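Plonora Builders Board > Data Collection > Handheld grippers

Thread: how many demos before the plug task stops being garbage

mandagi_e
Posted Wednesday, 7:40 am

Ok so I'm on round 2 of gathering examples for the power strip task and I need a sanity check before I burn another day. Setup is two handheld grippers plus a head view, people do the task by hand, we log everything, policy trains on it overnight. Got 641 episodes so far. Target was 800.

Problem – the thing learns to go toward the strip fine and then it dithers. Hovers. Comes in from one side, backs off, comes in again. Loss curve looks great, which tells me nothing.

My hunch is the starts are too alike. Most episodes begin with the fingers wide and the strip up at the far side, like so

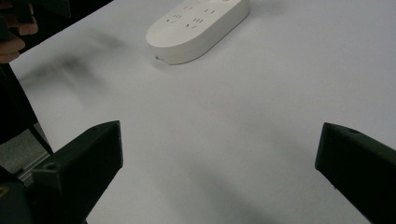
retno.g: So your whole set starts from the same distance? Then no mystery. It never saw what to do when it's already close and a bit off. 800 of those will hover exactly as well as 641.

mandagi_e
Not the WHOLE set. Most. I pulled a handful at random last night and they were all like that, so yeah, maybe worse than I thought.

khairul_L
Disagree w/ retno a little. Hovering in my experience is people hesitating. If your operators pause to line up, the policy learns pausing. Go look at the speed on the last bit of the approach. We cut the pauses out at Ternier and it got better in one retrain. No new data at all.

retno.g
Cutting pauses hides it. You still don't have the recoveries. And if you trim too hard you get jumps between steps, then it learns to lurch.

khairul_L
You trim with a threshold, not with scissors. Anyway she can try it in an hour, new data takes days.

mandagi_e
Fine fine, both. Here's my list for the next batch, tell me whats missing:

1. Look at the first couple seconds of every episode before it goes in the keep pile. I'd been checking only the end. Below is an opening view from the left out pile – strip half out of view at the top. Is that usable or not? I keep going back and forth.

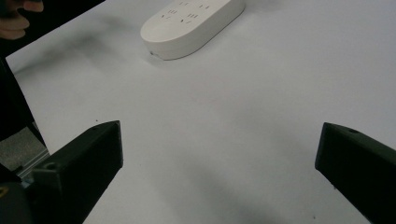

2. Move the strip between episodes. Rotate it too. Not a nudge, really move it.

3. Start some episodes close in and off to one side, on purpose, then correct.

4. Hands and sleeves out of the wrist view at the start. Person resets the strip, steps back, THEN record.

5. Label aborted tries as aborted. Dont delete.

thao_luu
Number 4 is wrong imo. Or at least not worth the time. If a hand shows up in a few openings the model gets over it. You spend more minutes waiting for people to step back than you save. I'd keep those episodes.

irfan_yeoh
Keep if it's a few. If it's in most of them you've taught it that a hand at top left means go. Seen this happen with a drawer task. Worked great with the operator standing there, did nothing when he went to lunch.

thao_luu
lol ok. That's a fair one. But then the fix is variety again, some with and some without. Not a ban.

mandagi_e
I'll change 4 to "mostly out." On item 1, anyone?

irfan_yeoh
Usable. Object partly out of view is normal at deploy time so it should be in training too. I'd only toss it if the strip never comes fully into view in the whole episode.

retno.g
^ agree with that

khairul_L
Are you doing the two-handed stuff in the same dataset? Your first post says two grippers but everything so far is one wrist view. If you mix tasks without a tag you'll get a mess.

mandagi_e
Separate folder, tagged Menon (internal name, dont ask). Different object, white rod on an oval base, both grippers on it. We have 70 of those. Putting the head view up so you can see how the grippers sit before a take. Question for this one is whether 70 is enough to even bother training, or do I wait.

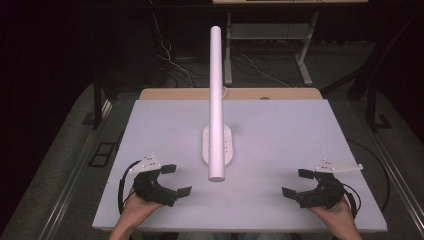

khairul_L: Train on it tonight. 70 won't give you a good policy but it'll tell you if the timing between left and right is logged properly. Much better to find a sync bug now than after you've got ten times that.

irfan_yeoh
This. Two streams, clocks drift, and you never notice until one hand is closing early. Clap test at the start of each session, both grippers. Takes no time.

retno.g
Also decide who leads. Left first or right first. If your operators each do it there own way the model averages them, and the average of two decent ways is a bad one.

thao_luu
I would not force that. Real people switch. Forcing one order makes the demos stiff and slow and your back to the pauses khairul was on about.

retno.g
At 70 episodes you can't afford two styles. At a few thousand, sure, let them do what they like.

thao_luu
Ok at 70 I give you that.

mandagi_e
Going with one order for now then. Right leads. Will retag.

Back to the strip. Trimmed the pauses at lunch like khairul said, threshold pretty gentle. Retrain is queued behind somebody's Ploslow job so no result till tomorrow morning. Meanwhile did a short batch with the strip turned the other way. This kind of angle barely exists in the old set: 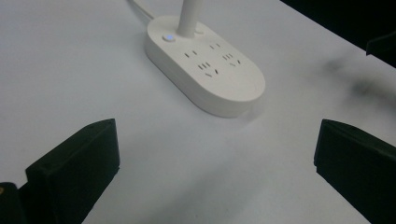 Wrist view, new batch. Strip turned, indicator lit blue, all sockets free.

irfan_yeoh
Better. Do the same with it nearer the fingers and you've covered half of retno's complaint.

retno.g
Half, yes. Other half is the corrections. Miss a little, fix it, finish. Make them do it at normal speed.

khairul_L
Keep the untrimmed copy somewhere. You will want it back.

mandagi_e
Have it. Posting numbers tomorrow if the queue moves – trimmed vs untrimmed on the old 641 first, then with the new batch added, so we can settle who was right.

thao_luu
put me down for both of you being wrong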